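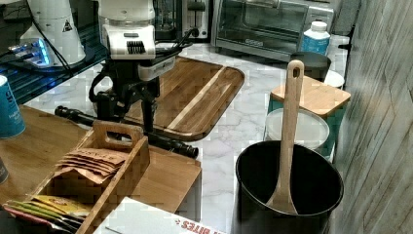 Chapter 4
Worktops and Work Surfaces

The worktop takes more wear than any other part of a kitchen. It is cut on, leaned on, heated and wiped down many times a day, and it still has to look presentable years later. This chapter covers the main materials, how each is fitted and what can go wrong.

We begin with natural stone. Marble stains easily and is marked by lemon juice or vinegar, so many households choose a marble-look surface instead. Section 4.2 deals with timber, which needs regular oiling, and section 4.3 with joints and edges. A standard base unit is 600 mm wide – the worktop over it is normally a little deeper than the unit itself.

The case study at the end follows Loubna Mahrous, a fitter in Liltport, as she replaces the worktops in a block of 60 flats.

Before you start, read again the notes on measuring in Chapter 3. You will need them for the first exercise.

Key terms: upstand, overhang, scribing, mitre, sealant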